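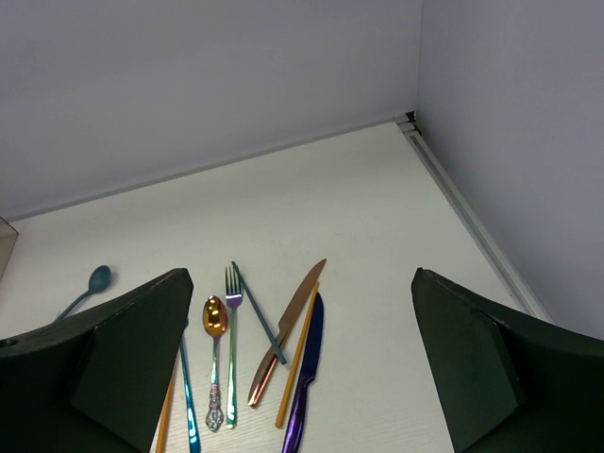
Home > Guides > Drasance Corner Table > Section 3

3. Placing the table and sorting the cutlery

Last updated: September

Read this section to the end before you start. You need one free hour and a soft dry cloth.

1. Push the two wall panels together until they meet in a straight vertical line. Do not press on the middle of a panel.

2. Slide the tabletop into the corner. The long side with the rail must go along the right wall panel.

3. Look into the slot of the rail from its upper end. Remove crumbs with a dry brush. Do not put oil in the slot.

Note: A small gap at the far corner is normal. Do not fill it with silicone or with paper.

4. Wipe the white surface with the cloth. For small marks which stay, use a little dish soap and wipe again with clean water.

CAUTION: Never use scouring powder. The surface becomes dull and this cannot be repaired.

5. Lay all the cutlery loose on the table, with space between the pieces. Take the spoons first and put them to one side, bowls in the same direction.

6. Continue with the forks and then the knives. Knives are always laid with the blade away from you.

7. Check each piece for food in the narrow places before you put it in the drawer. Pieces which are not clean go back to the sink.

If a panel is damaged, order part 209 from Vandenberghe. For the rail, the part number is 132.

Comments

Femke Van den Broek: Step 2 went much easier with two persons. Thank you for the note about the gap, I was ready to fill it.

Iolo Llewellyn: Does part 132 come with screws?

Bart Michiels: @Iolo mine did, they were in a separate bag.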